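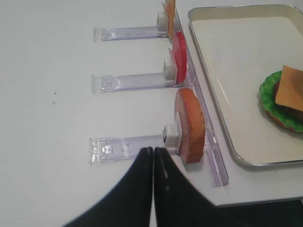
18/09/2021. Second day with the Kisudau heat detectors which came back from the Sung building. The customer complains that they give alarm in the morning when there is no heat, and the fire panel then calls the monitoring station before any person is in the kitchen. Yesterday I opened the first ones on the crowded bench and I mixed two covers, so today I started again with more order. I took the white tabletop in the photo as the model: the shallow metal tray stays on the right for screws and covers, the open detector is in the middle, and the left side is kept free for the meter and this notebook. It is slower, but each cover now goes back on its own base.

What we know from the site. There are 20 detectors on the loop, all the same type, fixed part 70 °C and also a rate-of-rise part. The false alarms in the panel log are all of the rate-of-rise kind. No one of them is fixed temperature. The units which alarm are the ones near the dishwashing area and the ones in the corridor behind it. The units over the dry store never alarmed. The kitchen staff says the machine is started before they open the windows.

Sensor part. The thermistor is the usual 2252 ohm at 25 °C, negative coefficient, with a 1000 ohm resistor in series from the reference. The little processor reads the voltage in the middle. When it gets warmer the resistance goes down and the voltage over the thermistor goes down. I write this because I had it the wrong way around in my notes of July and Eun-seong Heo lost an hour with it. Sorry again.

Measurements in the morning. I took out the thermistor from one bad unit (one leg lifted, the board cold) and measured it alone next to a good one from the spare box. They agree very well. Then ice water, then warm water, both in a thin plastic bag so they stay dry. Still they agree. So I don't believe the thermistor is damaged. The series resistor is also correct.

With the thermistor out, the two pads on the bad board should show open circuit, apart from the input of the processor. On the dry board it is like this. Then I breathed on the board, slowly, as one does with eyeglasses, and the reading fell down at once to some value which is not stable and then came back while the moisture was going away. On the spare board the same breath makes almost no change. I repeated it several times, because breath is not a calibrated instrument.

Under the magnifier there is a light brown film between the two pads. It looks like flux which was not washed. The spare board is of a newer revision and it has a clean area there, also a slot in the board between the pads, so the manufacturer maybe knew about this problem and solved it. I will ask, but politely, without saying that it is their fault.

Explanation at this moment (not proved): steam from the dishwasher reaches a detector which is still cold from the night, water condenses on the film, the film conducts in parallel with the thermistor. The processor sees lower resistance and believes the temperature jumped. The jump is not enough to come to the fixed limit but it is fast, and fast is exactly what the rate-of-rise part is looking for. It agrees with the log and with the position of the bad units. It does not explain one unit in the corridor, which is far from the steam and has alarmed two times. Perhaps the draft from the stairs. To be checked on site.

Test after cleaning. Washed the bad board with isopropyl alcohol and a soft brush, dried it with warm air, waited until after lunch. Breath test now is the same as the spare. Mounted the thermistor again, put the detector in the humid box (the old food container with a wet sponge, lid closed), connected to the Cunora panel on the wall. No alarm during the whole afternoon. An uncleaned unit in the same box gave alarm before I had finished writing its label. I reset and it gave alarm again.

Remark about the Cunora panel: the test mode must be switched on before the lid of the panel is opened, otherwise the tamper input starts the sounder also. I did it wrong and the neighbors from Imavell came to ask if they should leave the building. I told them no. Please put the yellow note back on the panel door, somebody took it off.

Discussion with Eun-seong Heo by phone. He would prefer to change the kitchen units to fixed temperature only, because rate-of-rise in a kitchen is asking for trouble in any case. I agree for the kitchen. For the corridor I am not so sure, there we would lose the early warning and the insurer of the customer may have an opinion. He will read the original design document to see who decided the type and with what reason. Cleaning all the boards by ourselves he does not like: the detector is an approved product, and if we open it and wash it, we can't put it back in a ceiling as approved. He is right. The cleaned one stays here as a lab sample, I marked it with red tape on the base. Do not send it to the site.

Open points:
Ask the manufacturer for the date of the board revision and if they exchange the old ones.
Humid box again with a spare unit of new revision, overnight, test mode ON.
Measure the film with a proper insulation meter, low voltage, before I clean any more boards. I should have done this first.
Visit Sung early, at the time when the dishwasher starts, and look at the corridor unit and the stair door.
Buy alcohol, the bottle is almost empty.

Panel left powered, sounder disconnected, key in the drawer under the soldering iron.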